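Workshop notebook, September, after lunch

Play food sorting, carrying on from the last entry. I have the long bench by the grey wall to myself until Muireann Heffernan wants it back for her hinges, so I'm getting as much done as I can before she turns up with her tea and her opinions.

The background, for whoever reads this after me: we're putting together the pretend-cafe kit for the Prolwood loan boxes, the ones that go out to playgroups and come back with half the contents missing and somebody's sock in the bottom. Last year's kit had everything loose in one big bag. You'd tip it out, and the children would go straight for the biggest thing and the rest got kicked under a radiator. So this time I want the food to live in little see-through tubs, a few bits in each, so you can tell what's in there without opening anything (and so whoever checks them in can tell what's gone missing!).

I've been trying the shallow square tub first. Straight sides, clear all the way round, nice faint ribbing across the bottom. I like it a lot. It's easy to wipe and it doesn't tip when you lean on the rim, and I did lean on it, quite hard, with my elbow, while reaching for the tape. What it isn't is deep. The cheese slice is the awkward one, being a sort of curved wedge, and there is no way of putting it in that doesn't leave it poking up over the back. The bacon is too long as well. Lay it corner to corner and you nearly get away with it, then the next thing goes in and up it comes again over the side.
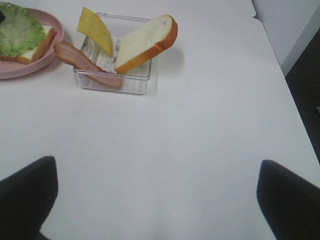
So the choice is a deeper tub or smaller food, and I know which one I'd rather pay for. Lendlow do the same shape in a taller version, 97 mm to the rim, and I've asked for 2 to try before we commit to a whole carton. Fasel have one as well but theirs has a snap lid that takes two thumbs and some bad language, and I'm not sending that to a roomful of three-year-olds. Haberkorn never answered. I'll ring them again if the Lendlow ones are no good.

The other thought was to leave the tub alone and let things stick out. It does look cheerful, I'll give it that, like a lunchbox somebody packed in a hurry. But the tubs have to stack, and they won't stack with cheese sticking out of them. I tried it with a second tub on top and the whole lot slid gently off onto the floor -- no harm done, but point taken.

Plates next. The pink plate is staying in the kit, everyone loves the pink plate. It needs its own slot down the side of the box though, otherwise it ends up flat on the bottom with all the weight on it, and that's how we lost the blue one. Must measure the slot properly this time and not by holding my hand up and squinting.

Labels: 22 boxes to do, and I ordered a roll of 1000 because it was the smallest they had, so if anybody in the building needs small white labels, please, come and help yourself. I've been writing the contents on in pencil until the tub question is settled. Muireann thinks we should use little drawings instead of words, so the children can put things away themselves. She's right, annoyingly. I can draw a cheese. My bacon looks like a scarf.

To do before the next lot:
chase the taller tubs
cut a slot for the plate, try it in the spare box
ask Muireann to draw the bacon
wash the food, all of it, warm soapy water, and dry it on the rack and NOT on the heater

Bench wiped down, half past three. Hinges can have it.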